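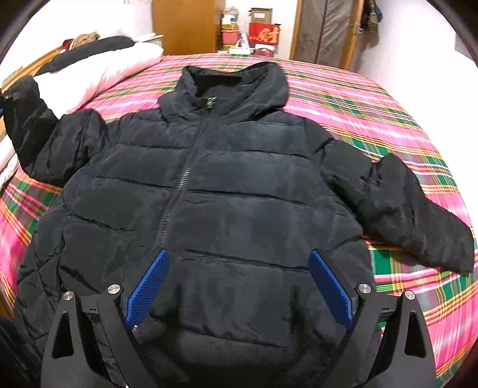 Slide 2: Purpose of this talk

Good morning. The subject of this session is the pad separation fault on the Drurnik gripper, as it was found during the garment handling work at Hanelmont. I will cover what happened, what we believe caused it, what was changed, and which matters remain open. Please hold detailed questions until slide 9. Short points of clarification are welcome at any time.

Members of the Trastance safety group have already received the written report. These notes follow the same order, but leave out the appendices.

Slide 3: The task

The garment program deals with ordinary household clothing laid out on beds and other soft surfaces. The operator closes the two fingers on the fabric, lifts, folds and releases. The same movements are later carried out by the arm at the Crenshaw workshop, using the same finger and pad design.

Quilted jackets are among the harder items. The outer fabric is slippery, the filling gives way under the pads, and a zipper presents a hard edge in the middle of a soft surface. The black puffer jacket on the opening slide, zipped up and spread on a plaid bedspread, shows the type of garment concerned. The blue pads are the parts to keep in mind for the rest of the talk.

(Pause. Allow the room to look back at the opening slide if requested.)

Slide 4: The fault

On a Saturday in July, during an unattended run on the arm at Crenshaw, one pad came away from its finger while a jacket was being lifted. The jacket fell back to the table. The arm did not stop. It completed the fold with one padded finger and one bare finger, and then began the next cycle.

Two cycles were completed in this condition before the technician returned to the cell and pressed the emergency stop. There was no injury. The outer fabric of the jacket was torn beside the zipper, and some filling was drawn into the finger joint.

I would ask the audience to treat the loss of the pad and the failure to stop as separate faults. They have separate causes, and the second is the more serious.

Slide 5: Why the pad came away

The pads are bonded to the inner face of each finger. The service schedule called for replacement at 3000 grips. The counter on the failed unit read 3348. The replacement reminder had been issued to a mailbox that was no longer monitored after the change of workshop duties.

The overrun does not account for everything. When the remaining pad was removed, the adhesive had also lifted along its lower edge. The lower edge takes the greatest load when the fingers pinch thick fabric, as the garment tries to push the fingers apart. The original schedule was based on shirts and towels. It was not revised when coats and jackets were added to the program.

Slide 6: Why the arm kept moving

The controller judges a grip by the distance between the fingers. If they close fully, it assumes that nothing is held and stops the cycle. In this case, bunched filling was caught in the joint and kept the fingers slightly open. The controller read the gap as a successful grip.

The supervisor software did record a change in motor current. It was logged as a notice, and notices do not halt the arm. We have examined the log and are satisfied that the information needed to stop the machine was available at the time.

Slide 7: Hand-held units

The hand-held version has no powered arm behind it, and a lost pad presents a lower risk to the operator. It is nonetheless within the scope of the recall. A bare finger can mark or tear a garment, and much of the work at Hanelmont is done with clothing that belongs to other people.

Operators are asked to follow these steps at the beginning of each session:

1. Check both pads under good light, including the lower edge.
2. Press each pad sideways with the thumb. Any movement means the unit must be set aside.
3. Open and close the fingers fully and check the joints for thread or filling.
4. Read the grip counter and write the figure on the session sheet.
5. Keep the pads clear of zipper pulls when closing on a jacket.

A unit that has been set aside must be tagged. It is not to be repaired on site with household glue, as was done on one earlier occasion.

Slide 8: Changes made

The replacement interval for heavy garments has been halved. Reminders now go to the duty desk and appear on the controller screen. The arm will not start a cycle while a reminder is outstanding.

A sudden change in motor current during a lift is now treated as a fault. The arm halts, holds its position, and waits for a person to reset it. This has increased the number of stops on thick coats, and the workshop has accepted the lost time.

Unattended running remains suspended for all quilted and padded clothing.

Slide 9: Open matters

Trastance has asked for a pad held by a mechanical clip as well as adhesive. A sample has been received from Drurnik and has not yet been tested. We also have no reliable method of detecting material in the joint. A visual check is the only control at present, and it depends on the care of the person making it.

Copies of the session sheet are on the table by the door. Questions will now be taken.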